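플레베로(Flevero) 데스크 매트 86

제가 이 매트를 처음 만든 건 순전히 우리 집 책상 때문이었어요. 흰 책상이 예뻐서 샀는데 한 달 만에 컵 자국이 나고, 볼펜이 긁고 지나간 자리가 생기고, 겨울엔 팔꿈치가 시리고… 그래서 시중에 나온 매트를 이것저것 깔아 봤는데 마음에 드는 게 없더라고요. 너무 얇으면 모서리가 말려 올라오고, 너무 두꺼우면 손목이 턱에 걸리고요. 결국 원단집을 돌아다니다가 직접 재단하기 시작한 게 지금의 플레베로입니다!

이름 뒤의 86은 가로 길이예요. 86cm면 키보드와 마우스를 놓고도 옆에 노트 한 권을 펼칠 수 있어요. 처음엔 더 길게 만들었는데, 작은 책상 쓰시는 분들이 자꾸 끝을 가위로 잘라 쓰신다고 해서 줄였습니다. (자르셔도 되긴 하는데 박음질이 풀려요. 제발 자르지 마세요, 마음이 아파요.)

윗면은 양모 펠트, 아랫면은 코르크입니다. 펠트는 셰켐졸루(Şimşekoğlu)에서 받아 쓰는데, 여기 원단이 보풀이 덜 나고 색이 차분해요. 두께는 4mm. 글씨를 쓸 때 살짝 폭신한데 펜 끝이 푹 꺼지지는 않는 정도예요. 아랫면 코르크는 매끈한 상판에서도 잘 안 밀리고요, 다만 유리 상판에서는 조금 움직일 수 있으니 같이 넣어 드리는 미끄럼 방지 스티커를 네 귀퉁이에 붙여 주세요.

색상은 6가지예요. 연회색, 먹색, 이끼색, 벽돌색, 모래색, 그리고 10월에 새로 나온 짙은 남색. 저는 이끼색을 제일 오래 썼는데 요즘은 남색으로 갈아탔어요. 모니터 화면에서 보는 색이랑 실제 색은 조금 다를 수 있고, 벽돌색은 특히 실물이 더 어둡습니다. 밝은 빨강을 기대하시면 실망하실 수 있어요.

관리법도 많이 물어보시는데요, 평소엔 옷솔로 한 방향으로 쓸어 주시면 충분합니다. 커피를 쏟았을 때는 문지르지 말고 마른 수건으로 꾹꾹 눌러 주세요. 세탁기는 절대 안 돼요! 펠트가 줄어들어서 코르크랑 따로 놀게 됩니다. 찬물에 중성세제를 조금 풀어서 천에 묻혀 두드리듯 닦고, 그늘에 평평하게 펴서 말리면 돼요. 둘둘 말아서 보관하면 자국이 남으니 안 쓰실 땐 침대 밑에 눕혀 두시는 걸 추천합니다.

구성품은 매트 1장, 미끄럼 방지 스티커, 그리고 주크우드(Jukwood)에서 깎아 주신 작은 펜 받침이에요. 펜 받침은 나뭇결이 다 달라서 무늬는 고르실 수 없어요. 포장은 종이 상자에 평평하게 눕혀서 나가기 때문에 상자가 꽤 큽니다. 무인 택배함에는 안 들어가는 경우가 많으니 문 앞 배송으로 적어 주세요.

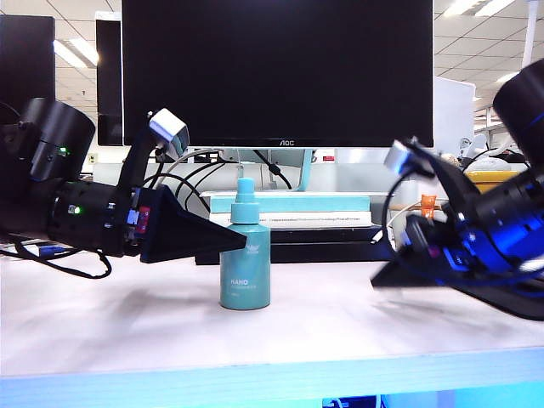
Toivo Koskela: 남색으로 받아서 2주째 쓰고 있습니다. 처음 이틀은 양모 냄새가 좀 났는데 창문 열어 두니 빠졌어요. 마우스는 생각보다 잘 굴러가는데 감도를 한 단계 올려야 했습니다. 혹시 세로가 더 긴 버전은 계획 없으신가요? 키보드를 앞으로 당겨 쓰는 편이라 손목이 자꾸 매트 밖으로 나가네요.

세로 긴 버전, 사실 문의가 꽤 들어와서 견본을 2장 만들어 봤어요! 그런데 코르크 원판 폭이 애매해서 이어 붙인 선이 보이더라고요. 그 선을 없앨 방법을 찾으면 바로 올릴게요. 감도 얘기도 감사합니다. 펠트가 천 패드보다 마찰이 있는 편이라, 게임하시는 분들은 마우스 패드를 위에 한 장 더 깔아 쓰기도 하세요.

교환과 반품은 받으신 날부터 2주 안에 놀룬스카(Nollunska) 상점 게시판에 남겨 주시면 됩니다. 커피 쏟은 건 교환이 안 되고요. 주문은 오후 2시 전에 넣어 주시면 당일에 나가요.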